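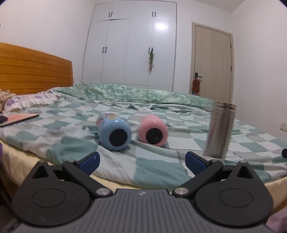 4.2 The open-day session at Zulodthorpe

We ran the public session on Friday, May 25, 2018, and it remains our favourite part of the whole study. Visitors were invited to watch the hand-held gripper being used in an ordinary bedroom, then to take hold of it themselves. Tatiana Oravec gave the opening demonstration and Kazimír Zeman looked after the recordings. Over the day 20 visitors had a turn, in groups of 3, with the last pair joined by Danica Michalík.

The task concerned bottle-shaped containers on a bed. We chose bedding on purpose – a rumpled sheet gives under an object, so an upright bottle may lean and one on its side may settle into a fold. A stainless-steel bottle, a pink container and a light blue one made up the set for the bedroom task. Each visitor had 7 minutes, and many asked for more!

What pleased us most was how quickly people began to talk about the approach. Before closing the fingers they would stop, look along the bed and argue over which side to come in from. One group spent nearly its whole turn on the steel bottle alone (see Figure 3), and their discussion gave us two of the comment categories used in Section 5.
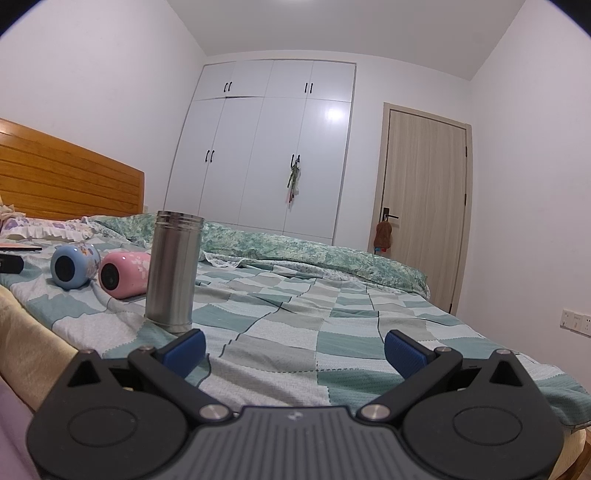 Figure 3. Open jaws near the upright steel bottle, with the pink and light blue containers on their sides.

The session produced 647 short recordings, all of which were kept. Yurani Tello and Vlasta Trnka labelled them separately, marking the target object and the direction of approach, and then met to settle the clips on which they disagreed. We had expected visitors' recordings to be harder to label than our own – a worry that both labellers were delighted to drop by the end of the first evening.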